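Search this site
Enter keywords
Go

Readers and test listeners wanted for the Wolari hymn and prayer app

Plunard is looking for people to read aloud in Romanian, and for people to listen and check, for the next version of Wolari. Wolari is our free app of hymns and daily prayers. The text part has been out for a while and most of those who use it are Romanian speakers living away from home, a good many of them older. The part they ask for most is sound. We want every hymn and prayer in the app to have a spoken recording that can be played without an internet connection.

There are 954 texts in the collection. Some are four lines long and some run to several pages. The morning and evening prayers have been recorded already, by Domnica Radu and Aurel Bucur, and will be kept as they are. Everything else is still to do.

Recording starts in November and takes place in our room at Matsuda House, on the ground floor. Test listening is done at home on your own phone or tablet.
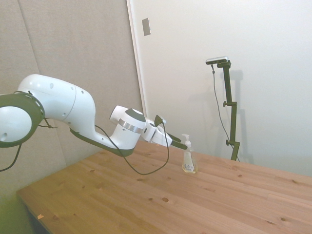

We are not recording singing at this stage. The hymns are to be read as verse, at an even pace, so that a person can follow in the app or in a printed book. Sung versions may come later and will need permission from the owners of some of the tunes, and Floarea Iordache is still writing letters to find out who they are. If you sing in a choir and want to be told when that work begins, say so in your message and we will keep your details apart from the readers' list.

Readers

You should speak Romanian as a first language or to the same standard. Any regional accent is welcome. We have had complaints in the past about recordings that all sound like the news, and would like to hear voices from Moldova, Oltenia, Maramureș and the Banat as well as from Bucharest. Men and women are both needed, aged 18 or over.

You don't need to have recorded anything before. You do need to be able to read older spelling without stumbling too often, and to be willing to do a verse again when asked. A few of the texts use church words that have dropped out of daily speech. A list of these with the stress marked is sent out beforehand.

Each session lasts two hours with a break. We ask readers to come to at least six sessions. They can be in the morning from 10 am or in the evening from 6.30 pm. If your voice is tired or you have a cold, ring us and we will move the session.

You can belong to any church or to none. We ask only that you are content to read the texts as they stand and not alter them as you go. If you think there is a mistake in the text, mark it on the sheet and carry on. Vasilică Cârstea goes through the sheets after each session and checks the queries against the printed edition.

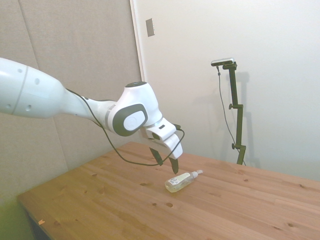 Test listeners

Test listeners get the recordings in batches through a test copy of the app. You play each one while following the words on the screen, and note anything that is wrong: a missed word, a cough, a page turn, a line that stops short, the wrong recording attached to the wrong hymn. The last of these happened quite a lot with the prayers.

We would like some listeners with old phones. The app has to work for people who have been handed a grandchild's old handset, and our own phones are all too new to show us where it goes slow. Please tell us the make and age of what you use. We would also like to hear from people with poor sight who use a screen reader or large text. The play button on the hymn page has been moved twice and we are still not sure it is in the right place.

There is no set number of hours. A batch takes an evening or two. Please don't sign up if you would rather only hear your favourites - the dull ones need checking as well.

What we pay

Readers are paid a fee for each session, on the day, and bus or train fares are refunded if you bring the ticket. The current fee is on the sheet we send with the application form. Test listening is unpaid, though listeners are named on the credits page of the app unless they ask not to be.

All recordings stay free to download. Readers sign a short agreement that lets Plunard use the recording in Wolari and pass it without charge to parishes, care homes and hospital chaplains. We will not sell it or use it to make a computer copy of your voice. The sound files will be cleaned up by Stukatetti, who did the same job on the prayers, and the untreated files are kept by us.

Remarks from the last round

We asked the people who took part in the prayer recordings what new readers should be told.

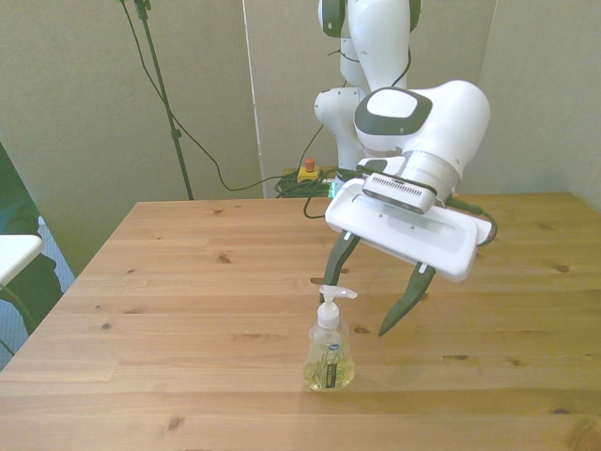 Bogdan Pană wrote that he had practised too fast at home and had to slow right down once he started. He suggested reading each hymn aloud once the night before and then leaving it alone. He also thought the two-hour session was long enough, and that we should not be tempted to stretch it.

Another reader asked for the texts in larger print. They will be in larger print this time, on single sheets, with no verse split over two pages.

How to apply

Write to us with your name, the town you live in, where you learned your Romanian, and whether you want to read or listen. You can do both, but you won't be sent your own recordings to check. Readers should add a short recording made on a phone: any psalm, and one hymn of at least four verses. The quality of the sound doesn't matter. Please don't add music behind it.

We had more than 1,000 messages about the app last year and there are not many of us to answer them, so put READER or LISTENER in the subject line. Every reader who applies will get a reply. People chosen for a trial will be asked to come to Matsuda House for a half-length session, paid at half the fee.

Applications from both groups stay open until the end of October. If we still need voices after that, this page will say so.

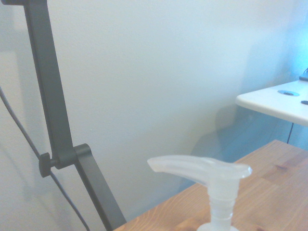 Can I choose which hymns I read?
You can name up to six that you would like, and we will try to give you those. The rest are shared out by length so that everyone has a fair mix.

Can I record at home if I live too far away?
For now all reading is done at Matsuda House. Test listeners can live anywhere.

Contact Plunard | Copyright Plunard, all rights reserved | Back to top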